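Automation in the Packing Hall at Fustness: What Changes for the Workers
Student project report, work and technology course

Our group visited the packing hall of Fustness, a company that fills boxes with fruit and vegetables for shops and small restaurants. Since May the hall uses two robot arms from Omenix. We wanted to learn how the work of the people has changed, and we asked 17 of the 20 employees to fill in our questions.

Before the arms came, each worker packed a full box alone. Now the arm takes the firm goods and the worker takes the soft ones, checks the box and closes it. On the day of our visit 568 boxes left the hall.

Most answers were positive about the body. 10 persons wrote that their back and shoulders feel better in the evening. But several also wrote that the day became more quiet, because they stand farther from each other and must follow the speed of the arm. One person wrote: "I know fruit by my hand, and now I mostly look at a screen."

Cloth is a difficult point. Where a piece of fabric lies over the goods, the edge of a fruit is hard to find, and a worker must often decide what to do.

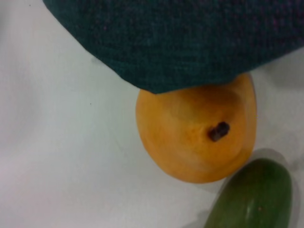
Page last changed: March 25, 2024

The mango is partly under the knitted fabric, with its stem uncovered, and the cucumber lies very near to it. For such cases the workers asked for a longer training. They received one morning only, and we think it is too short.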